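FOR IMMEDIATE RELEASE

Lerkico and Trililico Open Spring Clothing Swap and Mending Season in Sokol

Free neighborhood program returns with more tables, longer hours and a new lending shelf for sewing supplies

SOKOL, March 2022 – If you have a drawer that will no longer close, a closet rod that has started to bow in the middle, or a favorite shirt you have been meaning to fix since before the holidays, we would love to see you. Lerkico, the neighborhood reuse group based in Sokol, is pleased to announce that its spring clothing swap and mending season is open to everyone, and that it will be run this year together with Trililico, the fabric and thread shop many of our neighbors already know well.

The season begins this month with drop-off evenings at the Zevside Hall and builds up to the big community swap in May, when the whole ground floor of the hall will be given over to racks, tables, mirrors and (we hope!) a great many happy people leaving with something different from what they brought. Entry is free, as it has always been. You don't need to bring clothes to take clothes, and you don't need to take anything if all you want is to clear some space at home and have a cup of tea with us.

Our last full season found new homes for 3,977 pieces of clothing, from baby socks to winter coats, and 600 households took part in one way or another. We were delighted with that, and a little out of breath by the end of it. Many of the people who came told us they had never been to a swap before and weren't sure how it worked, so we have tried to make things simpler this time around, and we hope that old friends of the program will bear with us while we explain it all again from the beginning.

How the swap works

Bring your clean, dry clothes to any drop-off evening in a bag or box you don't mind parting with. We'll look through them with you, and anything ready to wear goes straight to sorting. Each item is laid out flat, checked at the collar, cuffs, underarms and hem, and then folded or hung by size. We used to sort by type first and size second, which made for beautiful racks and very tired shoppers, and after a good deal of friendly argument we have switched it around. 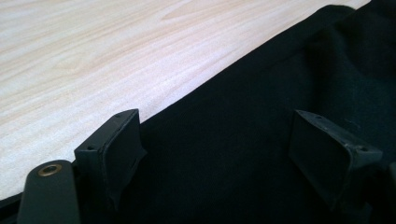 Clothes with a small problem go into the mending pile. A small problem, for our purposes, is a missing button, an open seam, a fallen hem, a stuck zipper, or a hole no bigger than a quarter. Larger repairs are welcome too, but we ask that you stay and work on them with us at one of the mending sessions, as they take time and we'd like you to have a say in how your things come out. Some people like a repair that disappears. Others want bright orange thread and a patch in the shape of a pear, and we have the thread for both.

Anything past wearing is cut down for rags, stuffing or quilt pieces. Plain cotton is especially useful for this. Last season's rags went to a bike repair group, a pottery class and a great many kitchen sinks around Sokol, and the quilt pieces are slowly turning into a very large picnic blanket that we fully expect to finish one of these years.

What we are looking for this spring

Every season has its gaps, and this spring we're short of children's pants with good knees, men's shirts in the larger sizes, rain jackets for all ages, and plain sweaters. Summer dresses, on the other hand, we have in abundance – do bring them if you have them, but please don't be hurt if we suggest holding some back until May. We are also very glad to have graphic tees, and we want to say a few words in their favor. For years they were the first thing people apologized for as they handed over a bag. They were also the first thing to leave the tables, week after week. A T-shirt with a picture on it has usually been chosen with some affection, and it seems to find the next person quickly.

Please do check the care label before you bring a printed shirt, or leave the label in so that the next owner can check it. Wash prints inside out in cool water, skip the hottest dryer setting, and never put an iron directly on the design. If you have to press it, turn the shirt inside out or lay a thin cotton cloth over the top.
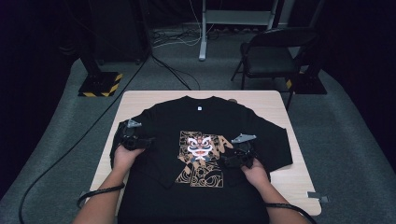
Several returning visitors said they hoped the quiet hour would be kept, and one asked whether it could be moved earlier so that it would suit people coming with small children or older parents. It has been kept, and it has been moved. The first hour of every session will now have no music and fewer people on the floor, with chairs set out between the racks. Another visitor wanted to know whether clothes could be tried on, and yes, of course they can! There will be curtained corners with mirrors, and a shelf outside each one for your bag.

The new lending shelf

The biggest addition this year is the lending shelf, which was Trililico's idea and which we are frankly a bit giddy about. It holds 70 small sewing kits, packed in tins, each with needles, pins, a seam ripper, a measuring tape, a pair of short scissors and a few colors of thread. You can borrow a kit for two weeks, finish your mending at your own kitchen table, and bring it back at the next session. There is no deposit and no late fee. If you lose a needle, let us know and we'll put in another one. If you lose the whole tin, let us know that too.

Alongside the kits there will be a few larger tools that are hard to justify buying for one job: a hem marker, a set of pinking shears, a sleeve board, a darning mushroom or two, and a fabric shaver for sweaters that have gone fuzzy. Trililico will also be sharing its remnant bin, so patches and facings can be matched on the spot. Bring the garment with you if you can. Matching a navy from memory is a humbling experience, and we speak from many attempts.

Mending sessions are planned around one skill at a time, with plenty of room for people who have come with something else entirely. The first will be buttons and hems. After that come knit fabrics, which deserve an evening to themselves. T-shirts and other stretchy things need a ballpoint needle, a stitch with some give in it and a light hand, and a good many of us have learned this by sewing a perfectly straight seam and hearing it pop the first time we reached for a high shelf. We'll go slowly. We'll also cover how to back a small hole with a scrap of soft jersey so that it lies flat against the skin, and how to tell when a fabric has worn too thin to hold a stitch. 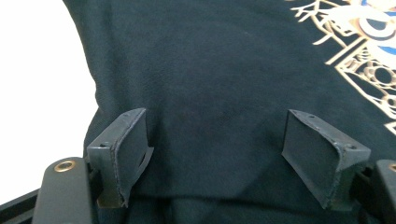
AT A GLANCE

What: Spring clothing swap and mending season
Where: Zevside Hall, Sokol, ground floor, step-free entrance on the garden side
Cost: Free, with nothing to sign up for
Bring: Clean clothing for any age, shoes in pairs, belts, scarves, hats and bags
Please leave at home: Underwear, pillows, single shoes and anything damp

Drop-off evenings are held at the hall through the season, and times are posted on the front door and in the window at Trililico. If you can't get to an evening session, the shop will take one bag per household during its normal opening hours. Please hand it to someone at the counter instead of leaving it on the step, where the rain will find it.

For the swap in May we are preparing space for 2,000 items on the floor at once, with more brought out through the day so that people arriving in the afternoon have as good a choice as the early birds. There will be a table for children's clothes near the entrance, a mending corner at the back, and tea, coffee and lemonade in the side room. Home bakers, we remember you fondly and would be grateful to hear from you again.

We could also use some extra hands. Sorting is pleasant, chatty work, much of it can be done sitting down, and no sewing skill is needed at all. If you can give us an hour, please come to a drop-off evening and say so at the welcome table. Groups are welcome as well, though a little notice helps us find enough chairs. Spare hangers are another thing we never seem to have enough of, particularly the kind with clips for skirts and pants.

About Lerkico

Lerkico is a neighborhood reuse group that runs clothing swaps, mending sessions and a toy exchange in Sokol. Its programs are free and open to all.

About Trililico

Trililico is a fabric, thread and notions shop serving home sewers of every level, with a remnant bin by the door and a long table that anyone may use for cutting.

Press inquiries

Members of the press are warmly invited to any drop-off evening or mending session. Please stop at the welcome table when you arrive, and ask before photographing visitors or their children. Requests for interviews can be left at the Trililico counter or at the Zevside Hall front desk, and we'll get back to you as soon as we've put the scissors down.

###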